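Home » Features » Travel » A day at the Prasmont tennis club open day

A day at the Prasmont tennis club open day

Posted May 19, 2015

I had been meaning to get up to Prasmont for years, and when my cousin offered me the spare seat in her car I packed a hat, two rackets and far too many sandwiches. The club throws open its gates every spring before the local tournament starts, and anybody who wants to can walk in, hit a few balls and poke around in the back rooms. We left before breakfast and still had to park down by the bakery.

There are 14 clay courts, laid out in steps down the hillside, so from the terrace by the top one you can follow several matches at once if your neck is up to it. I am told the lower courts drain badly and the members all fight for the upper ones. The juniors were on first, and they were a joy. One small girl in a yellow visor hit a drop shot that had the whole terrace clapping, and she looked so embarrassed that she double faulted on the next point, poor thing.

Joaquín Figueroa, the head coach, took us around after that. He talks fast and walks faster -- I was puffing by the time we reached the stringing room -- but he answered every question, including my silly one about whether you can play on clay in running shoes. (You can, he said, but please don't do it at his club.) The stringing room was my favorite stop. They had 149 rackets to get through before the tournament, every one with a paper tag, and Damián Ibarra was working on a Ruketti frame the whole time he chatted with us. He let me pull one string through myself and then very politely did it over.

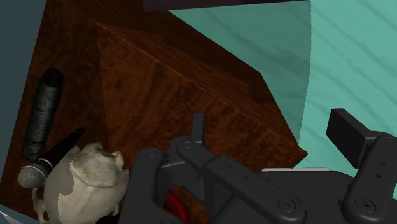

Dark wood grain with a little teal behind it.

Lunch was on long tables under the trees, and I can recommend the bean stew at the Bridetti stand without any reservation at all. My sandwiches went home with us. We shared a table with a couple from Ilie who follow the clay season from town to town in a camper, and they gave us a good long list of smaller clubs to try. I wrote the names on my program and then left it on the bench, so if you two are reading, please send it again!

In the afternoon there was an exhibition doubles match, which ran to a third set and went well past the time on the schedule. I'd have stayed for a fourth. Visitors could book a court for half an hour afterward, and my cousin beat me 6-2 while a row of ten-year-olds looked on and offered advice.

Entry is free and the stew isn't expensive. The club holds a second open day in September, when the evenings are cooler, and Joaquín says it is a good deal quieter. Bring proper clay shoes and get there early for the parking.

Filed under: Clubs, Clay, Day trips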